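Flaltum opens its second community kitchen in Vestoria this June

I'm Shamim Cheema, and I've been wanting to write this one for ages! Our new kitchen on Naqvi Street opens its doors in June, with 16 cooking classes a month and a shared lunch at noon. Last year our first site served 2,981 meals, and we ran out of chairs more than once (sorry, everybody who ate standing up).
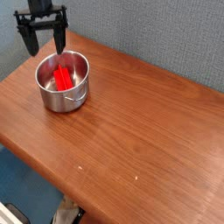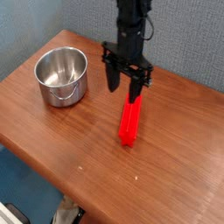 A steel pot on a wooden table

COMMUNITY NEWS

The money came from 200 neighbors plus a matching grant from Bidero, and I still get a little teary reading the names. Samina Jatoi will be running the beginner classes - lentils, flatbread, rice that doesn't stick - and she's already got a waiting list going.

"I want people to go home and cook it again that same night," Samina told me.

Classes are free, lunch is pay what you can, and kids are very welcome. To sign up or ask me anything at all, stop by the Flaltum front desk any morning before 11 and ask for Shamim.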